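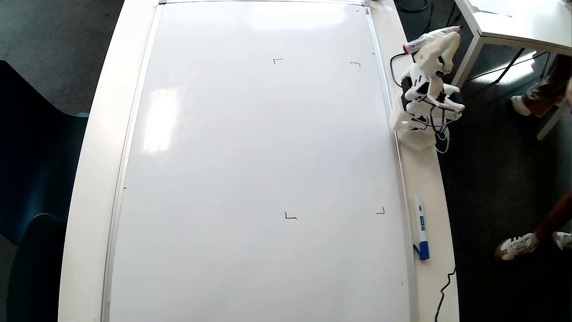 4. Work surface and marking procedure

4.1 Board and table

All drawing in the Cemcombe study was done on framed whiteboards laid flat on a table. The horizontal position was adopted after the pilot work at Clondedbridge, where upright boards had been used and where the height of the drawing area had to be changed for almost every participant. A board on a table can be reached from more than one side, and the lower half of the drawing area is no harder to reach than the upper half. It also allows a person to rest the forearm on the rail, which several participants in the pilot had tried to do on the upright boards with little success.

The board in Figure 4 is of the type used throughout: a glossy white writing surface in a thin aluminium frame, with a small metal corner bracket visible at the top edge. The table beneath is also white. We had some concern that a white board on a white table would be hard to delimit in the overhead records, and a darker cloth was tried under the board for the first sessions. It was given up when it proved to wrinkle and lift the rail slightly on one side. The grey of the frame was found to be sufficient as a boundary, provided that the rail itself was kept free of ink.

Boards were not fixed to the table. A strip of thin rubber matting was placed beneath each one, set in from the edge. Displacement of the board relative to the table was checked at the end of each session with a steel rule against two pencil ticks on the table top. Where the board had moved by more than the thickness of a tick, the session was flagged and the drawings were measured relative to the corner marks alone.

4.2 Corner marks

The drawing area was defined by four corner marks, each a small right angle with its arms pointing along the sides of the intended rectangle. The marks open towards the interior. In Figure 4 they are drawn in red, and the area they outline is otherwise left clear. No sides are drawn between them.

The choice of corner marks over a full outline deserves some explanation. In the pilot, a complete rectangle was drawn on the board and participants were asked to work inside it. Two effects were seen. First, the line was often used as a guide, so that strokes close to a side ran parallel to it even when the figure being copied contained no such line. Secondly, wiping near the edge removed part of the outline, and the repaired section seldom met the old one cleanly. Corner marks leave the sides open and place very little ink where the cloth is likely to pass. They do permit overrun — a participant can stray beyond an unmarked side without noticing — and overrun was therefore scored as a separate measure (Section 5.3).

Marks were drawn by hand. A card template was used to fix the position of each vertex, after which the template was lifted and the two arms were drawn freely from the vertex outwards. We preferred this to drawing along the template edge, as the ink tends to creep under card on a glossy surface and leaves a feathered line. The cost is some irregularity in the arms. They may differ a little in length and are seldom perfectly straight. For our purposes only the vertex is used in measurement, and the arms serve to tell the participant which way the area lies.

The vertex was taken as the intersection of the centre lines of the two arms. Where the arms failed to meet, as happened occasionally when the pen was lifted between strokes, the centre lines were extended until they did. Where they crossed, the short tails were ignored. Repeat readings of the same marks by a second measurer agreed closely, and the disagreements that did occur were nearly all at corners that had been redrawn.

4.3 Ink and pens

Ordinary dry-wipe markers were used, with red reserved for the corner marks and blue for the drawings made by participants. The separation of colours was adhered to strictly. A red stroke on the board could then be treated as part of the layout and a blue stroke as part of the response, with no need to consult the session notes. Two pens were kept in use at any one time, one of each colour. Bringing out a full set had been found to encourage participants to ask whether they might change colour, and in the pilot a small number did so without asking.

Pens were capped between drawings and laid down flat. Storage with the tip upwards was tried during June and abandoned, as the flow of the first stroke became noticeably weaker. A pen was discarded when its line on a test patch showed a visible break, whether or not the barrel still felt full. Test patches were made on a separate offcut of board. Making them in the margin of the working board would have been quicker, but stray marks outside the drawing area were a nuisance at the measuring stage, and wiping them risked touching the corner marks.

4.4 Cleaning

The drawing area was wiped after each drawing with a dry microfibre cloth, working from the centre towards the sides and stopping short of the corners. At the end of a session the whole board, corner marks included, was cleaned with Sturnex fluid and left to dry before being put away. The fluid was not used within a session. On the glossy surface it left a thin film for several minutes, and blue ink laid over the film beaded into short dashes.

Ghosting, by which we mean a faint residual image of earlier strokes after dry wiping, built up slowly. It was most evident beneath the corner marks, which stayed on the board for the whole session and so had the longest time to set. When fresh marks were put down in nearly the same place, the ghost of the old mark could be mistaken for a doubled arm. To avoid this the template was shifted by 9 mm along the long side of the board between successive sessions, alternating in direction. The vertex positions were recorded again each time, and no attempt was made to return to an earlier set.

4.5 Lighting and glare

A glossy board lying face up reflects the room above it. A bright bluish-white patch is present on the left-centre part of the board in Figure 4, with a weaker shine near the top. Patches of this kind were common to every room in which we worked. Their position depends on the viewpoint as well as on the source, and a stroke that is plain to the person at the table may be lost in the record, or the reverse.

We considered matt boards. These reduce the reflection considerably, but the rougher surface holds pigment, and dry wiping left a grey bloom after only a few drawings. Shading the board with a screen was also tried, and was found to get in the way of the participant's arm. The practice finally adopted was to place the corner marks last. The board was laid down and the position of any strong patch was noted, and the template was then moved so that all the vertices could be read clearly from the recording position. A patch falling on an unmarked part of the board was tolerated.

4.6 Drawings retained

A total of 264 drawings were made under the procedure set out above. Of these, 56 were excluded from the geometric analysis. The commonest ground for exclusion was damage to a corner mark by the side of the hand, which could remove one arm entirely while leaving the other untouched. A drawing was kept if the vertex could still be fixed from the surviving ink, and excluded if it could not. Other exclusions followed from glare across a stroke end, from incomplete wiping of the previous drawing, and from movement of the board during a stroke. Excluded drawings were still used in the overrun counts wherever the side in question lay between two intact marks.

Smudging of the marks was more frequent at the corners nearest the participant, over which the hand must pass to reach the centre. Left-handed participants damaged the near left corner and right-handed participants the near right, with few exceptions. A larger separation between the near marks and the rail would probably reduce the problem, at the expense of drawing area. We did not alter the spacing part-way through the study, and the loss is accepted in the results reported in Section 5.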